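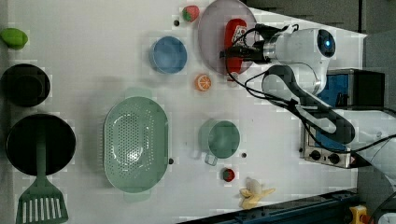 Cozinha de brinquedo e fruta na mesma mesa, na feira de Asau.

Passei a quarta-feira inteira na feira do brinquedo de Asau e voltei com os pés desfeitos e um sorriso parvo! O pavilhão da Nestamell tinha puzzles de madeira lindos (um deles com 918 peças, quase o trouxe), e na Flustton deixaram-me pintar um pião ao lado da Anayeli Meléndez, que desenha a coleção inteira à mão. Cheguem antes das 10h, a fila da bilheteira cresce depressa. Almocei uma sopa ótima no Café Sandoval, mesmo em frente à porta 2. Em agosto há outra edição e já marquei na agenda.

Comentários (3)

Rita: Os piões vendem-se lá?
Zé Luís: Sim, trouxe dois!
Marta P.: Que saudades dessa sopa.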